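Course notes, part 2: Planning and buying equipment for a kitchen robot cell
Updated 4/4/24

These notes go with the second part of the course. Please read them before you start your purchase plan. Wendy Sowerby will give the part about safety separately, so I say little about it.

## 1. Start from the task

Many students begin by comparing arms in a catalogue. I ask you to begin with one sentence which says what the robot must do, for example "put one snack on a tray and move the tray to the user". From this sentence you can find the reach, the load and the kind of gripper. If you cannot write the sentence, you are not ready to ask for a price.

Then write down the objects. A tea box, a small bottle and a mug with a handle make very different demands on two fingers. For each object give the weight when it is full, the narrowest side, and whether the surface is shiny or transparent. Clear jars are a known difficulty for depth cameras, and this can change which camera you buy.

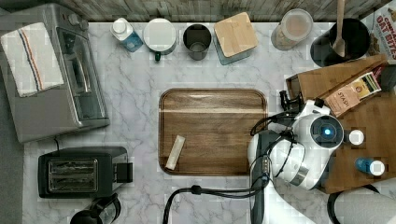 The worktop is also part of the budget, and it is often forgotten. An arm needs a firm place to stand, and it needs free space to turn its elbow. Ordinary kitchen things such as a toaster oven or a kettle take this space very quickly. Draw the worktop on paper, with everything on it, before you decide the length of the arm.

## 2. The lines of the budget

Use these headings in your table:

- Arm and controller
- Gripper, with one spare pair of fingers
- Cameras and their mounts
- Table, base plate and screws
- Cables, cable guides and power sockets
- Objects for the task (groceries, dishes, small appliances)
- Training, service and transport
- Reserve

Cables look like a small matter. In our first cell we planned nothing for them, and we paid 218 pounds later for longer ones and for the guides. A cable which lies loose across the worktop can catch on a tray — so please plan its route at the same time as the arm.

For the objects we now keep 800 pounds per year. Food packets become soft after many grasps and must be replaced. Buy the same brand again if you want to compare results, and write the size of the packet in your list.

## 3. Asking for offers

In the exercise you compare three suppliers: Nuvumar, Baert and Cika. Their offers are in the course folder. Look carefully at what is not included. The offer from Baert seems the cheapest, but the gripper is a separate line on the last page. Cika includes service for 5 years, while Nuvumar asks for a yearly payment.

Ask each supplier the same questions:

1. What is the delivery time, in weeks, from the day of the order?
2. Who pays for transport if the arm must go back for repair?
3. Can the gripper be changed without a new licence?

Xóchitl Ledesma planned the Urari cell and she ordered in December. The arm came on time but the base plate did not, and the arm stayed in its box for weeks. Put the small parts in the first order.

## 4. To hand in

One page of text, one table and one drawing of the worktop with measures. State your task sentence at the top of the page. Prices should be without tax, and the reserve must have its own line.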